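Roltora
Careers and vacancies

Research Operator, Two-Arm Manipulation (fixed term)
Posted 10 October 2023

Roltora is looking for a patient person to spend their working day putting small plastic animals in a tray, and getting them out again, by way of two robot arms. You will be paid for this. There is a pension.

The job sits within Mandent, our study of how few demonstrations a robot needs before it can do a dull task on its own. The usual answer in our field is "more than you have". Ours, as of May, is a little more cheerful. We trained one policy on 2,478 demonstrations of the tray task, kept exactly as they were recorded. We trained a second on 686 of them, picked by operators who marked each attempt as clean, clumsy or regrettable, and threw out everything except the clean ones. Over 100 trials each, the small set did as well as the big one. We checked it again, as you would.

So the operator's judgement matters more than we had budgeted for, and we need another operator.

A fair amount of the work is tiger-related. An animal lying on its side with its legs pointing one way is a different problem from the same animal turned round, and you will come to hold views on this.

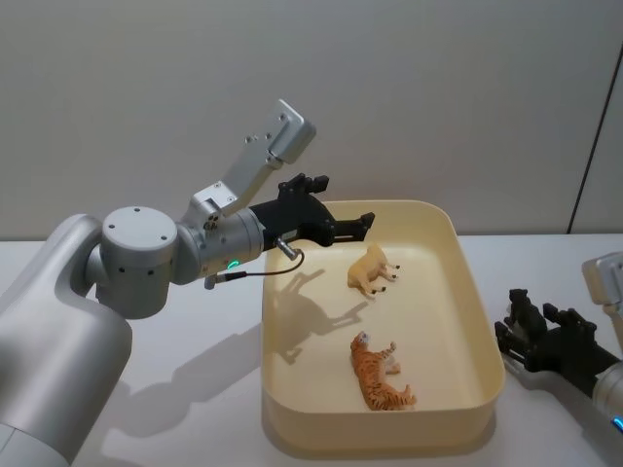 Princess Espiritu would like applicants to know that the marking is harder than the driving. "You do a grasp that works, and it looks awful, and you have to mark it clumsy even though the dog ended up in the right place. My first fortnight I let myself off far too often. Sarpong went back through the lot and we disagreed on 70 of them. He was right about most, which he has mentioned since."

We are now extending the method from animals lying down to animals standing up. Legs are thin, the fingers of the gripper are not, and a figure that falls over halfway through an approach gives you an attempt that is hard to mark as anything. We would like the marking rules for this part to be written by whoever takes the job, with help.

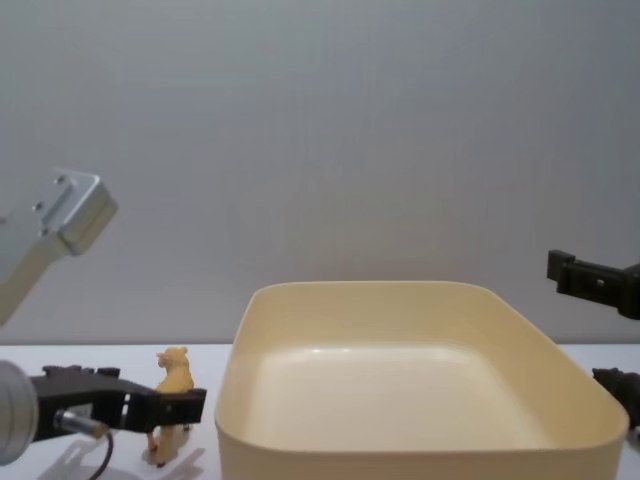

What you will do

Drive both arms through set tasks, in sessions of no more than fifty minutes.
Mark every attempt on the day you make it, including the ones you would sooner forget.
Put the animals back where the layout sheet says, facing the way the layout sheet says.
Argue with Sarpong about the word "clean".

What we ask for

Steady hands and a steady temper. No degree needed. Experience with robots is welcome, though people who have iced cakes, mended watches or threaded industrial sewing machines have done well at our trial session.

You should be able to write a plain sentence about what went wrong.

How to apply

Send a CV and one page on the most repetitive thing you have ever done well. Use the Custar form on our vacancies page; it will log you out if you stop to think, so write the page somewhere else first.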